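Section 4: Filling the Tank and Lighting for the First Time

By now your Piltamitz heater should be standing level on its hearth plate with the flue joined up and the fuel tank fixed to the outside wall. If any of that is still to be done, do please go back to Section 3 first, as it's a great deal easier to move an empty tank than a full one!

The heater burns biodiesel made from used cooking oil, sold by most rural fuel merchants. Ordinary heating oil will not harm it, but the burner leaves the Roscombe works set for biodiesel and will need adjusting by an engineer if you change over.

1. Check that the tank valve is closed (lever across the pipe).
2. Unscrew the filler cap and drop in the mesh strainer.
3. Pour slowly, and stop when the gauge reads 90 per cent. The fuel swells a little in warm weather and wants somewhere to go.
4. Take out the strainer, wipe it and put the cap back on firmly.

Note: biodiesel thickens in the cold, rather like the fat in a roasting tin. If you are filling in February or during any hard frost, ask your merchant for the winter blend.

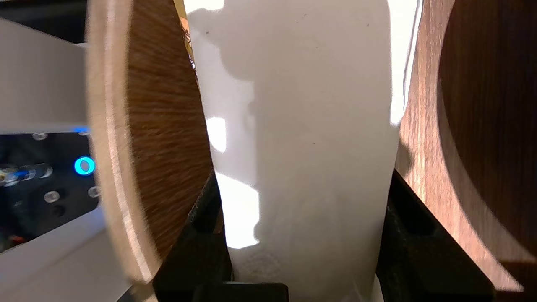 Saqib Minhas wrote to us after his first winter to say that he wished he had lagged the fuel pipe before the frosts came, as his went cloudy overnight and the burner wouldn't draw until lunchtime. We now suggest that everyone lags the whole outdoor run, bends and all.

5. Open the tank valve and wait 12 minutes for the fuel to reach the burner.
6. Press and hold the Bilyk primer button until the green lamp stays on.
7. Turn the dial to LOW and leave it there for the first hour.

Caution: never relight a hot burner. If the flame goes out, turn the dial to OFF, leave the door shut and let everything cool completely before you try again.

Change the Fudodo filter after the first 300 litres, and after every 3000 litres from then on. Spare filters are listed in Section 9.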